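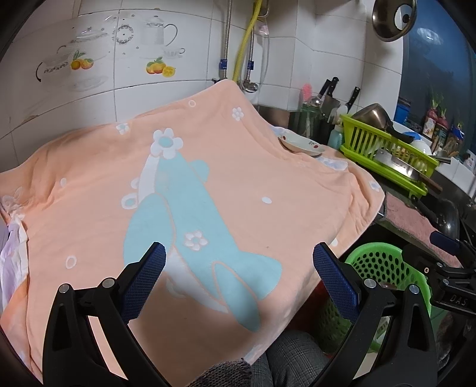 Rizwan Gamage has run the night bakery shift at Romwood for long enough that he no longer owns an alarm clock. He wakes at nine in the evening, eats what he calls breakfast, and is at his bench before eleven. When we spoke it was four in the afternoon, which for him is late, and he was drinking tea and planning to go back to bed.

He grew up over a hardware store and did not bake anything until he was in his twenties. His first job in food was washing pans at a place called Stasitz, a rye bakery that supplied delis and a few restaurants. "I was there to wash pans and that was all I wanted," he said. "Then a mixer quit in the middle of May and they needed someone who could lift a bag of flour. I could lift a bag of flour."

Stasitz made one bread in large amounts and four others in small amounts. The main one was a dark rye loaf with caraway, built on a starter that had been going since before anyone on the staff was hired. Gamage learned to feed it twice a day and to judge it by smell. He says he got it wrong for most of the first year.

"You think sour is sour," he said. "But there's a sharp sour, like vinegar, and there's a soft one, more like yogurt. I was letting it go too long and getting the sharp one. The loaves came out flat and people still bought them, so I figured I was fine. The owner let me figure that for a while."

When Stasitz closed, he took a jar of the starter home in his coat. That jar is the reason Romwood has a rye at all. The bakery had been making white sandwich loaves and dinner rolls, mostly for one wholesale customer, and the owners agreed to let him try 40 loaves a week. They sold out, then did not sell out for two months in a row, then slowly picked up again. On a heavy night now the crew turns out 1,000 pieces of all kinds, and 509 of those are promised to stores before the oven is lit.

He keeps the odd number because a grocer on the north side of town ordered nine loaves once and never changed it. "I asked him if he wanted ten," Gamage said. "He said nine."

The flour comes from a mill called Korkirska. Gamage switched to it after a bad stretch with a cheaper rye that was ground too fine and turned gummy in the middle of the loaf. Korkirska's is coarser and takes more water, and he had to redo every recipe card. He still has the old cards, with the old amounts crossed out in pencil — he does not trust himself to remember which batch of changes came first.

He bakes at home too, though less than people expect. On his nights off he makes a small round loaf in an iron pot, half rye and half white, and eats it with butter and salt. He doesn't weigh anything for that one. 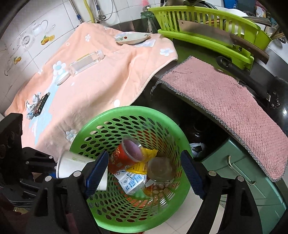
What should a person do if a rye loaf comes out gummy inside?

Leave it alone until the next day, Gamage said. Rye needs to rest for a full night before it is cut, and a lot of bread that seems underbaked is only too fresh. If it is still gummy in the morning, he would bake the next one 10 minutes longer at a lower heat and cut back a little on the water.

He gets letters from home bakers asking for the starter, and he gives it away to anyone who comes to the back door with a clean jar. He asks them to feed it rye and not to put it in the freezer. One woman brought hers back after a winter to show him, and he thought it was better than his.

There has been talk of a second oven. The one at Romwood is an Etim, a deck oven that holds 50 loaves when it is packed right, and it runs hot at the back left corner. Gamage turns the loaves in that corner early and has taught two younger bakers to do the same. He is not sure he wants a new one.

"A new oven has a hot corner too," he said. "You just have to go find it."

He finished the tea and washed the cup. He had six hours until the first mix, and he meant to sleep for five of them.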